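# 短い映画評の書き方:メモから公開まで

新作や旧作の映画について、1本あたり全角1,200字前後の評を書くための手順をまとめます。ブログサイト「Ekville」に寄稿する人向けの覚え書きとして作ったものですが、個人のサイトでもそのまま使えます。長い論考や研究には向きません。

最終更新:2022年2月11日

## 用意するもの

- ノートと鉛筆(劇場では光る端末を使わない)
- 作品の基本情報(監督、脚本、上映時間、製作国)
- テキストエディタ
- 観終わったあとの静かな30分

メモ用紙は小さいもので足ります。暗い中で書いた字は大きくなるので、1ページに一つか二つの言葉を書いたらめくるつもりでいてください。

## 手順1 観る前に読むものを決める

予告編と公式のあらすじまでは読んでもかまいません。他人の評は、自分の下書きが終わるまで開かないようにします。先に読むと、同じ場面を同じ言葉でほめてしまいがちです。

原作がある場合、未読なら未読のまま観ます。読んである場合は、評のどこかにそのことを一行入れてください。読者は評者がどちらの立場で書いているかを知りたがります。

## 手順2 上映中のメモ

上映中に書くのは次の種類だけにします。

- 台詞の断片(全文は無理なので、最初の数語)
- 音楽が入った場所、切れた場所
- 自分が時計を気にした場面
- 色、天気、小道具で目についたもの

感想は書きません。「よかった」と書いてあるメモは、翌日読み返しても何の役にも立ちません。「台所、ラジオが止まる」と書いてあれば、場面ごと思い出せます。

配信で観るときも一時停止はしないでください。止めながら観ると、テンポについて書けなくなります。どうしても確認したい箇所は、一度最後まで観てから戻ります。

## 手順3 一文で言ってみる

観終わったら、下書きの前に作品を一文にします。あらすじの一文と、評価の一文を別々に作ります。

例として、架空の題名ではなく構造だけを示します。

> あらすじ:港町の修理工が、閉館の決まった映画館の最後の上映を引き受ける。
>
> 評価:前半の手仕事の描写は見ごたえがあるが、後半は音楽に頼りすぎて人物が動かなくなる。

評価の一文に「が」が入っているかどうかを見てください。全面的にほめる評も、全面的にけなす評も書いてかまいません。その場合は根拠になる場面を多めに用意します。
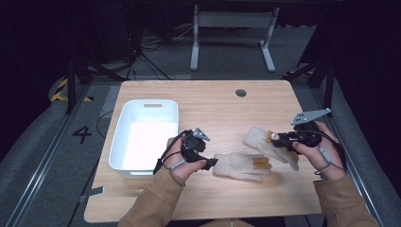 一文が作れないときは、まだ書き始めないほうがいいです。散歩に出るか、一晩置きます。それでも出てこなければ、「なぜ一文にならないのか」がその評の主題になることもあります。筋が散らかっている作品、視点人物が途中で替わる作品ではよく起こります。

## 手順4 構成を決める

1,200字なら、段落は五つか六つです。次の配分を基本にします。

| 段落 | 内容 | 字数 |
|---|---|---|
| 1 | 導入。評価の方向を示す | 150 |
| 2 | あらすじ | 200 |
| 3 | 一番書きたい場面 | 350 |
| 4 | 演技、撮影、音楽のどれか一つ | 250 |
| 5 | 弱いところ、または反論 | 150 |
| 6 | 締め | 100 |

演技も撮影も音楽も全部書こうとすると、どれも一行ずつの紹介になります。4段落目は一つに絞ってください。撮影について書くことがなければ、撮影には触れなくて大丈夫です。

あらすじは、物語の前半で止めます。上映時間が156分の作品なら、最初の54分までに起きたことだけで書くと安全です。それより先の出来事が必要なときは、人物名を出さずに「ある決断」などとぼかすか、段落の頭に注意書きを入れます。

## 手順5 下書き

3段落目から書き始めます。いちばん書きたいところが先にできていると、導入はそこへ向かう道として短く書けます。1段落目から書くと、監督の経歴で半分を使ってしまうことがよくあります。

場面を書くときは、見えたものと聞こえたものを先に置き、解釈はあとに回します。

悪い例:

> 二人の孤独が痛いほど伝わる名場面だ。

直した例:

> 二人は同じ長椅子の両端に座り、間に買い物袋を置いたまま話す。袋は最後まで動かない。この距離を、映画は結末近くでもう一度見せる。

「痛いほど」「圧巻の」「心温まる」は、下書きの段階では使ってもかまいません。推敲のときに全部検索して、残す理由のあるものだけ残します。

## 手順6 引用と事実の確認

台詞を引用する場合は、字幕のとおりか、自分の聞き取りかをはっきりさせます。聞き取りに自信がなければ、かぎかっこを外して要約にします。

確認する項目は3点です。

1. 人名の表記(公式サイトの表記に合わせる)
2. 上映時間と製作年
3. 受賞歴を書いた場合は、部門名と、受賞か候補かの別

製作年と日本公開年は混同しやすいところです。1月公開の作品は前年製作のことが多いので、特に気をつけてください。

## 手順7 推敲

印刷するか、書体を変えて読み直します。見る順番は決めておくと楽です。

- 最初の一文を削っても通じるなら削る
- 「〜と言えるだろう」が続いていたら、言い切る
- 同じ形容詞が二度出ていないか
- 結末を明かしていないか
- 評価の一文(手順3)と本文が食い違っていないか

最後の項目で食い違いが見つかったら、本文のほうを信じて一文を書き直します。書いているうちに評価が変わるのは普通のことです。

## 長めに書く場合

特集記事などで3000字まで書くときも、手順は同じです。字数が増えた分は、場面の段落を増やすことに使います。あらすじは長くしても400字までにしてください。同じ監督の過去作との比較を入れるなら、比較する作品は一本に決めます。

## 入稿のしかた

Ekvilleでは、本文をMarkdown形式で受け付けています。題名、監督名、上映時間を冒頭に並べ、空行を一つ入れてから本文を始めてください。星の数や点数は付けません。場面写真は編集側で手配するので、原稿には貼らないでください。

入稿後の直しは一往復が原則です。公開後に事実の誤りが見つかった場合は、本文を直したうえで、末尾に訂正箇所を一行で書き添えます。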